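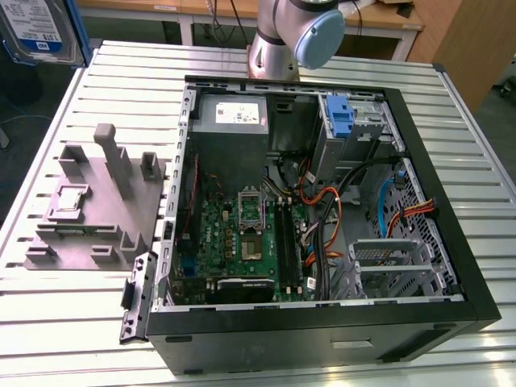
工位三号，拆开侧板的旧主机，CPU还在左边的托座里等着上岗。

二月去Seltelden的开放日，本来是冲着茶歇去的。结果茶歇只有饼干，倒是装机演示看了快一个下午。

排队领到的号是59，前面的人大多看两分钟就走，我这种闲人很快就挤到了护栏边。负责讲解的Vasylyna Panasiuk说，这套流程他们内部叫Starkard，目标是让机械臂把CPU、内存这些零件装回机箱。她讲得很诚恳，诚恳到先报了失败次数：去年一共试了3784回，成了2717回。我在心里算了算，比我自己装机的成功率高，就没敢提问。

那块灰紫色的打印底板是她最得意的东西，改到第14版。机械臂本身她反而一句带过，大概像养猫的人介绍猫爬架。

旁边一位大叔问，线怎么办。机箱里红的黄的黑的缠成一团，我家那台也这样，十年没敢碰。Vasylyna说线暂时归人管。大叔点点头，看起来很满意，可能是觉得自己的饭碗又稳了几年。

插CPU那一步慢得出奇，慢到我吃完了两块饼干。同去的Genivaldo Peixoto全程举着手机录像，回家发现录的是前置镜头，十一分钟，全是他的下巴。

想看的可以找他要。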